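Lindaron Wipe-Clean Table Cover, Sage Grid 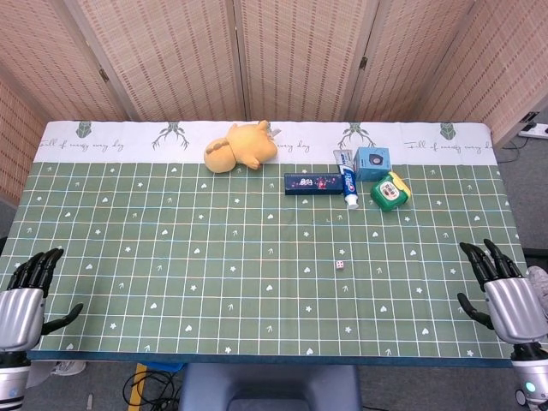
Item no. 637
Sold by Resthorpe Home & Table

The Lindaron is a medium-weight table cover for kitchens, craft rooms and enclosed porches. It has a smooth coated face and a soft brushed back that keeps it from sliding on varnished tops. Spills wipe off with a damp cloth. For grease, use a drop of dish soap and rinse.

Sizes
Small – seats four
Medium – seats six
Long – seats 8, ships rolled on a tube

Measure your table before you order and add the drop you want on each side. Covers cut to a custom length can't be returned.

Care
Do not machine wash, tumble dry or iron. Fold lines from shipping relax in a day or two at room temperature. Always put a trivet under hot pans. The coating will mark if a pan sits on it directly.

Availability
The Medium is in stock, 153 left. The Long is back in August. Orders placed before noon on Friday go out the same day.

Goes with
Juhász seat pads, set of two
Rerkano felt table liner – recommended for glass tops

Shipping
Flat rate on all sizes. The Long can't be sent to PO boxes. Unused covers in standard sizes may be returned within 30 days in the original sleeve.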